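Marble-effect worktop – too much on it, where do I start?
Posted in Kitchens, September
by hakulstead_hen

We had the worktop replaced in spring and went for white with a soft grey marble pattern. It was supposed to make the kitchen look bigger. I've now put everything back on it and I can hardly find space to butter bread. There's a toaster oven, an ordinary two-slot toaster, a chopping board, a wooden box with a drawer, and the fruit has ended up on top of the box on a plate. Cupboards are full already. What would you move first?

Reply from Kasten_Keith

The toaster oven or the toaster. You don't need both. A toaster oven makes toast.

Reply from plumandrye

It makes toast slowly. We got rid of our toaster for the same reason and bought another one within five weeks. Two slices in an oven that size takes ages and you have to turn them. If she uses both, keep both and move the board.

Reply from Kasten_Keith

Mine does toast in about the time it takes to boil the kettle. I'd still say one has to go. They take up more room than everything else put together.

Reply from hakulstead_hen

We do use both. The oven gets used for baked potatoes and reheating, and the toaster is for mornings when there are several of us wanting breakfast at once. I'd rather not lose either.

Reply from belowthestairs

Stand the chopping board up on its long edge against the tiles. Flat, it uses as much room as a small appliance. If it has a groove round the outside, wipe the groove out and dry it before you stand it up, otherwise the juice runs down and sits at the bottom. I keep mine between the bread bin and the wall and it has never fallen over.

Reply from plumandrye

Agree about the board. I would leave it flat if it's the one you use all day though. I got fed up of lifting ours out and it went back to lying down.

Reply from tinlid

What is in the box? People buy those and fill the drawer with takeaway menus. If it's that, empty it and put the box in another room.

Reply from hakulstead_hen

Tea bags, clips for the bags of pasta, a few candles and yes, some menus. It's the Vitinex one with the pull-out drawer. I put the pipe handle on it myself to match the ones in the hall.

Reply from tinlid

Then keep the tea and bin the menus. The drawer could take the clips and the tea and you'd have the candles somewhere sensible. I don't like pipe handles on small drawers, they stick out and catch your sleeve, but that's your business.

Reply from belowthestairs

I've got pipe handles on ours and never caught a sleeve. They're easier with floury hands than a little knob.

Reply from moorgate_lodger

Can I ask about the tiles? We're trying to choose between large plain ones and narrow mosaic. Our fitter from Belorness quoted 3,765 for the whole job with plain tiles and 3,832 with mosaic, so there's not much in it. I'm more worried about the cleaning.

Reply from hakulstead_hen

Ours are narrow glass ones set upright, black and charcoal with grey and white mixed in. The glass wipes down fine. The grout lines take longer. I do them with an old toothbrush and washing-up liquid, and I don't do them often. The mix of colours hides a lot. We didn't pay anything like that but we did the tiling ourselves.

Reply from Kasten_Keith

Go plain. There must be more than 1,000 of those little strips on a full wall and every one has an edge.

Reply from moorgate_lodger

Thanks both. Leaning towards mosaic anyway, my partner has already decided.

Reply from hakulstead_hen

Back to my worktop. 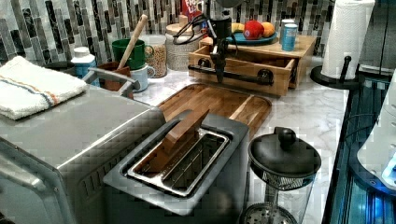

Reply from tinlid

Is it safe to keep a folded tea towel on top of a toaster oven?

Reply from belowthestairs

Only while the oven is switched off and cold. The top gets hot enough to scorch cotton on most of them, and the instructions usually tell you to leave the top clear. A hook on the inside of a cupboard door is a better place for it.

Reply from hakulstead_hen

Fair enough. I'll put up a hook. The towel always ends up there when I've dried my hands.

Reply from plumandrye

I'd leave the fruit where it is. It gets eaten if people can see it, and it isn't using any worktop.

Reply from Kasten_Keith

Fruit is fine. I still say one toaster too many.

Reply from hakulstead_hen

Noted, Keith. Plan for now – board up on its edge, menus in the recycling, towel on a hook. I'll see how the oven does at the other end by the window, if the flex reaches.

Reply from belowthestairs

Don't use an extension lead for it if it doesn't. Move the toaster down there instead.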